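Ticket 3235
Queue: Cell safety / good practice
Site: Durereo, bin cell 2
Opened by: Katsuhiko Kamata
Opened: 3/26/18
Priority: was Low, now Medium
Status: Pending (see last entry)

Summary
Arm stops with a torque fault on joint 6 when it reaches into the bin. Restart clears it. Comes back. Want to know two things: what's causing it, and are we allowed to keep clearing it the way we do.

Entry 1, Kamata
Fault came up 9 times on the morning shift. Always on the way down, never on the way out. Every time somebody hit reset from the pendant and carried on. No one wrote down the pose. Please write down the pose. The log sheet has a column for it.

Entry 2, Wada support
Hi, thanks for the log. Questions:
Is the tool weight in the controller the weight of the gripper you have on now?
Is the cable bundle tied down at the wrist, and how much slack?
Has the bin moved?
Please don't raise the torque limit to get rid of the fault. That limit came out of your risk assessment, and if you change it the assessment has to be done again.

Entry 3, Kamata
Tool weight: was the old gripper. Fixed, 2 people signed the sheet. Fault less often but not gone.
Cables: there's a tie. Slack I'd have to look.
Bin: nobody says they moved it. Will check against the marks.
Limit: not touched. Checked the backup against the running program to be sure, same value.

Entry 4, Kamata
Stood and watched it at slow speed, outside the line, pendant in hand. Fault comes when wrist turns past 135 degrees. Bundle pulls tight there. Ran the same path with wrist held at a smaller angle, no fault the whole run. So it's most likely the cable, not the bin.
Also found the local rule sheet is the old one. Printed the new one and taped it up. Pasting it in so it's in the ticket.

Cell rules, bin picking
Slow speed only with the gate open.
Pendant holder is the only one who moves the arm. Hand it over out loud.
No hands in the bin while drives are on. Not even to fix an object that rolled.
Two resets for the same fault, then stop and log it. No third reset.
Write the joint values before you clear anything.
Clamps on the bin get checked by hand at start of shift, drives off.
Any change to gripper, cable or payload goes on the change sheet before the next run.
Limits and zones are changed by the safety owner only.

Entry 5, Wada support
Agree it sounds like the bundle. Good catch on the angle. For now put a soft stop on that joint short of where it goes tight, and note it as temporary with an end date. Then redo the routing with a bit more length past the wrist. Ties snug but not crushing, tails trimmed flush so they don't snag or scratch anybody. After that, full range check at slow speed, empty gripper first, then with a part.
Can you also confirm the bin clamps? If the bin shifts even a little the approach height is off and you'd get a similar fault. Easy to mix the two up.

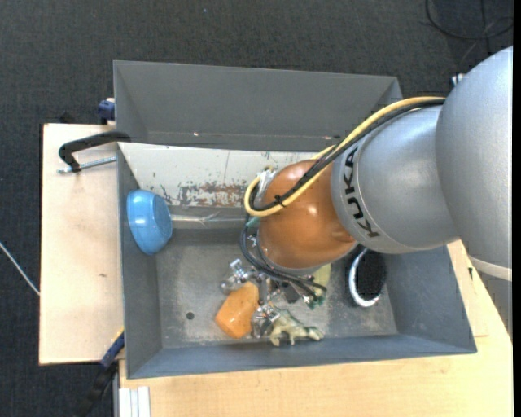
Entry 6, Kamata
Clamps checked with drives off, all tight. Bin is on its marks. Soft stop is in, temp, end date is the April service.
Routing not done yet, waiting on longer sleeve from Grelteten. They said this week, we'll see.
One more question. Night shift runs the Wurkeo script that picks its own wrist angle. Does the soft stop cover that or does the script go around it? Don't want to find out at 2 am.

Entry 7, Wada support
Soft stop is in the controller so the script can't go past it. But the script will ask for the angle and get refused, and then it may sit there retrying. Put a retry cap in, same as your two reset rule. After that it should park and raise a call. Please test that on days with someone watching before nights gets it.

Entry 8, Kamata
Retry cap set to 2. Tested on days, it parks and the call goes out. Took a while to show up on the board but it did.
Nights stays on the fixed angle program untill the sleeve is on. Told both shift leads, change sheet filled in.
Sleeve still not here. Leaving ticket open, raised to Medium so it dosen't get lost.

Next actions
Routing and trim ties: Kamata, when sleeve arrives
Full range check: Kamata plus one
Remove temp soft stop: safety owner, after range check is signed
Old rule sheets out of the binder at cell 2: day shift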